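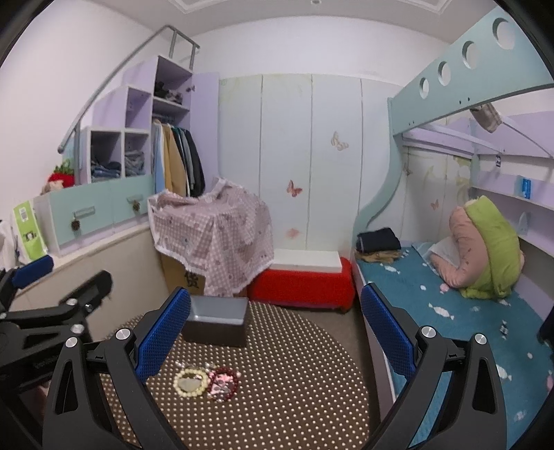 Two beaded bracelets on the little round table, with the wardrobe and its butterflies behind.

Ask a child where her treasures live and she will very likely take you by the hand and lead you to the smallest surface in the room. Never mind the wardrobe, or the shelves somebody measured twice and paid good money for. The bracelets will be on the little table, because that is where they came off last night, and that is where she'll look for them in the morning.

Ifor Price has been fitting out children's bedrooms for long enough to have given up arguing with this. His workshop, Akwood, is at the Feltham end of the canal, and he'll talk for an hour about small rooms if you let him (I did, and he made a second pot of tea). "People want to hide everything," he told me. "But a child of 8 wants to see her things. Give her one spot that's hers and leave it alone."

I've thought about that a good deal since January, when I started looking properly at the rooms my friends have made for their daughters. The one I keep coming back to is all pastel, lavender and mint, and it's a compact room that has been asked to do a lot. There's a loft, and the way up to it is a staircase made of open lavender cubbies, with a curved metal handrail running alongside. I do love a stair you can keep things in! The tall white wardrobe has four narrow doors, painted foliage so faint you could miss it, and pink butterflies stuck on.

And then there are the softer bits, the ones no catalog would have put together: a red upholstered bench with a white cushioned top, a pink checked cloth edged in white lace and thrown over something boxy, a cardboard box peeking out underneath. I wouldn't tidy any of it away.

On the round table, though, it's mostly jewelry. One bracelet is cream with a flat pale disc in the middle, the other is dark red and circles a pink, glittery charm. They sit on a brown mat covered in little light dots, and a mat is a lovely idea for beads, which will roll off a bare tabletop the minute a string breaks. Ifor keeps a stack of fabric offcuts by the door for customers who ask, and most of them go home with two.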